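Could you host a language student this January?

Wundcombe Language School is looking for new host families, and we'd love to hear from you! Our students are adults from all over the world who come to spend a few weeks in Wundcombe or Gokport, brush up their English and find out how people here live. Most of them remember the kitchen table chats long after they've forgotten the grammar.

What you'll need:
A spare room with a proper bed, a window and somewhere to put clothes
A home within 2 miles of the school or on the Tawhiri bus route
Breakfast and an evening meal to offer – ordinary home cooking is perfect
A bit of patience and plenty of conversation

Rooms don't have to look like a hotel. Clean, warm and comfortable is what we're after, and favourite old bedding is very welcome. 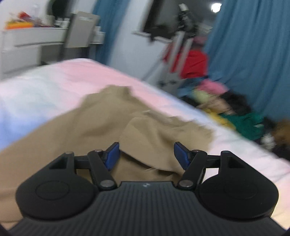
Pink, white and light blue on the bed

Students stay for up to 12 weeks and are out at lessons on weekday mornings. They do their own washing and ironing, so please show them where things are on the first day. You can take a break between guests whenever you like, and there's always someone on the end of the phone if you get stuck.

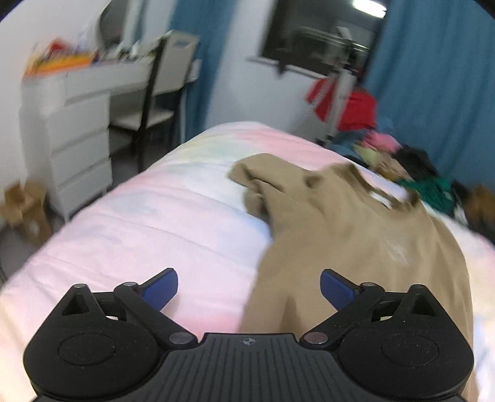

Pastel quilt, with a short-sleeved top laid out on it

Hosts are paid weekly. You don't need any teaching experience, and single people, couples and families with children are all welcome to apply. We'll come round for a cup of tea, look at the room and answer your questions.

Please ask for a form at the school office, or pick one up from the Jelelent café in Gokport.

Posted July 28, 2022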